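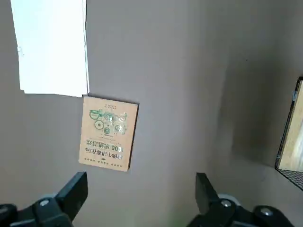 Paperless after 63 days, is it worth it?

plerkell_pete
Did the Luvard course in February. They reckon you save 30 minutes a day by scanning everything. I doubt it. I spend longer hunting for files than I ever did opening a drawer.

Ka-ming Chuang
You skipped the naming part, then. Mine takes 2 minutes a night.

plerkell_pete
I did the naming part — twice.

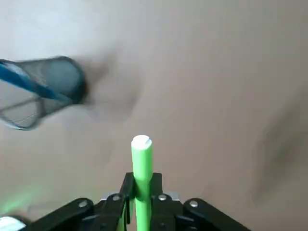

And I still write things down first, so now I've got the note and the scan of the note.

tovside
Agree with Pete. Courses like that sell you a habit you already had.

Ka-ming Chuang
Disagree. I got rid of 4 box files.

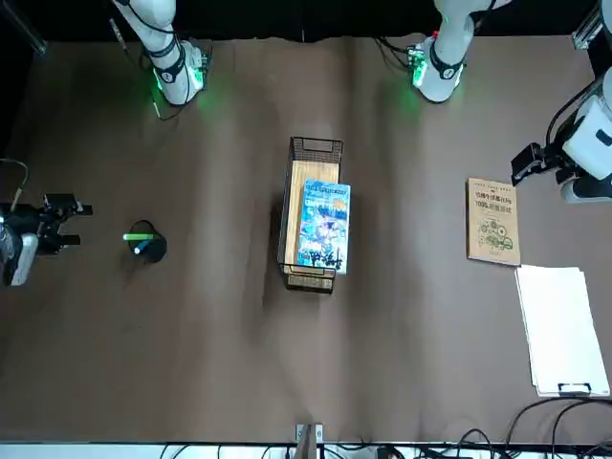
Brown covering on the table

tovside
And if the laptop dies?

Ka-ming Chuang
Backups.

plerkell_pete
Tested them?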